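# The Mesar Felt Table Mat

We've been making felt goods at Ketilsson for a good while now, and the mat people write to us about more than any other is this one, the big beige Mesar. It's a thick, soft, speckled felt that you lay over a table or desk when you'd like the surface to be a bit quieter and a bit kinder to whatever you put down on it. Craft tables, sorting tables, the end of the dining table where the mail piles up – it does nicely on all of them!

The color is a warm oatmeal beige with fine flecks running all through it, so crumbs and pencil dust don't shout at you between cleanings (they're still there, of course, so do give it a shake now and then). The corners are slightly rounded and the edges are softly stitched, and small things stand out well against it. A little off-white flip-lid bin with a tennis ball in it looks quite at home on the Mesar, and so do button jars, game pieces and the good scissors.
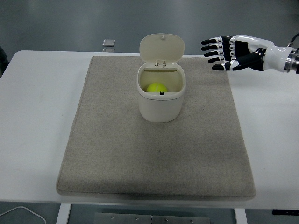 ## Sizing your table

We like to see a strip of bare tabletop left on every side, with the mat sitting close to the front where your arms rest. Measure your table before you order and send us the numbers if you're between sizes. We'd much sooner answer an email than have you trim a stitched edge at home, and once it's cut we can't take it back.

## Details

- Weight of felt: 1,715 grams per square meter
- Backing: none, so it can be rolled up and stored on end
- Colors: beige (shown), Pritgate gray
- Returns: 30 days, uncut

## Looking after it

Vacuum it with the brush attachment, or take it outside and beat it over a railing, which is more fun. Spills should be blotted with a dry cloth right away, then dabbed with cool water and a drop of wool soap. Please don't put it in the dryer. If it arrives with a curl from the shipping tube, lay it face down overnight with a few books on the corners, and give it a second night if the room is chilly.

Our next batch of 300 comes out of the Skekau workshop in November, and you're welcome to reserve one from it now.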